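4. Results and discussion

4.1 Where the deposits appear

The survey covered 604 apartments in the two housing areas, Udar and Skorkby, which receive water from different wells. The water in Skorkby is clearly harder, and the tenants there know it well. In the interviews they often talked about the kettle first and the bathroom second, although the bathroom takes more of their cleaning time. In Udar the tenants spoke less about white spots and more about soap, and some did not connect the two problems before we asked.

We divided the deposits on washbasins into three groups. The first group is the hard ring near the drain, which grows slowly and feels rough to the finger. The second group is the thin film in the bowl, made of soap and lime together. The third group contains marks outside the bowl, on any surface where water can stay after use. Earlier studies of household lime have mostly dealt with the first two groups – the third is usually mentioned only in a footnote, or it is counted as part of the bowl. We think this is a mistake, and the rest of this section explains why.

In the Skorkby apartments, the ring near the drain was present in almost every basin older than five years. Its thickness depended mainly on age. How often the tenants cleaned had a smaller effect than we expected, perhaps because most of them used a soft cloth and a mild product, and these remove the film but leave the ring as it is. Pin-yu Sin, who made the home visits in May, also noted that tenants rarely looked into the drain opening at all. They judged the basin by how much the faucet was shining.

The film in the bowl behaved in another way. It was stronger where bar soap was used, in both areas, and it changed little with the age of the basin. In households which had moved from bar soap to liquid soap, the tenants said that they cleaned the bowl less often than before. We could not check this from the cleaning diaries, because the diaries cover only 15 days and no household changed its soap in that period.

4.2 The role of the basin shape

The owner of the buildings, Havow, has installed basins of several shapes during the years. Two of them are common enough to be compared. The older shape, called Hung in the owner's list of parts, has the bowl in the middle and a narrow rim on all sides. The newer shape has the bowl moved to one side, so that the other side becomes a shelf. The tenants liked the newer shape better. They could put down a cup, a razor or a bar of soap without buying a separate shelf, and in a small bathroom this matters a lot.

However, the shelf also receives water. Drops fall from the hands when a person reaches for the towel, and wet objects are put down and lifted again. In the diaries the shelf was wiped much less often than the bowl. Several tenants explained that the bowl "is rinsed anyway" and then cleaned only the bowl, while the shelf was left until the weekly cleaning.

Figure 4. Wall-mounted washbasin with a side ledge.
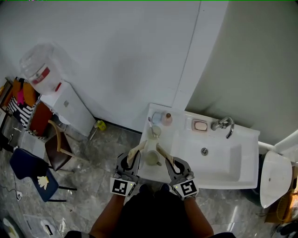 Deposits of the third group are therefore best understood as a question of drying. Water in the bowl has a short way to the drain, but water on a level surface has to evaporate where it lies, and the minerals stay behind. A basin of the kind in Figure 4, with a wide flat ledge on the left and a rectangular bowl on the right, gives both conditions within one piece. The faucet stands at the back above the bowl, and its curved spout points down into it, so we would not expect the stream itself to be the main source of water on such a ledge. Hands and objects are more likely sources. This agrees with the diaries, where marks on the shelf were connected with soap and cups and only seldom with splashing.

A simple test with evaporated drops supports the same idea. We placed 500 drops of Skorkby water on glazed tiles, half of them lying level and half with a slight slope. After drying, the level tiles had closed rings with a sharp edge. The sloped tiles had long pale streaks, which could be removed with a damp cloth. A slope too small to disturb a standing cup was enough to make this difference.

We also asked for comments in free text and received 33 of them about the shelf. Most asked for a larger shelf, a few asked for a raised edge, and only one tenant mentioned a slope. A raised edge would hold the water back and probably make the marks worse – this should be tested before it is offered to tenants in the harder water area.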